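Righto, it's a grey sort of morning and the kettle's on, so let me tell you all about the spoof news site a few of us used to run out of Gurkport, because someone asked me last night and I've been grinning about it ever since.

It was called the Gesholm Bugle. There is no Gesholm. We made up a town with a harbour, a mayor and a very poor bus service, and we reported on it with a completely straight face. Our first headline was "Mayor Denies Owning Second Hat". 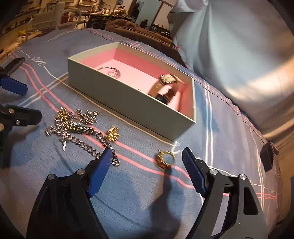 Demetrio Cifuentes wrote most of the council stories, and he was a marvel at it. He'd worked in a real council office for years, so his minutes had that lovely weary rhythm (motion to move the motion, that kind of thing) and you'd be halfway down before you realised they were voting on whether the moon was too loud.

My favourite of his was the one where the neighbouring town of Virirgate stole Gesholm's roundabout overnight. 2000 words, with quotes from a traffic engineer who kept apologising to the roundabout. I laughed so hard I had to go and stand in the garden.

We had 30 readers for the longest time, and I think 5 of them were my cousins. Then in December the roundabout story got passed along somewhere and a lady wrote in, very politely, to ask which exit she should take now. Bless her! We wrote back and gave her directions.

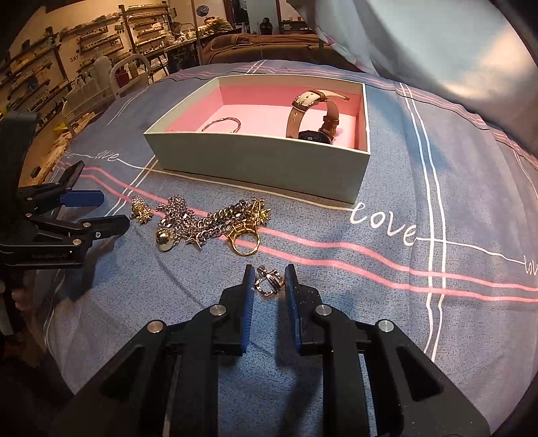 The rule we stuck to was that the joke always landed on the mayor or the paper itself, never on some poor person having a bad day. We broke it once, with a piece called Kioko's Corner, and took it down three hours later feeling rotten.

Anyway, Demetrio still has the whole archive on an old laptop and he's threatening to put it back up, bus timetable and all. If he does I'll post the link in this thread. And if any of you remember the hat story, please tell me how it ended, I've lost my copy and so has he.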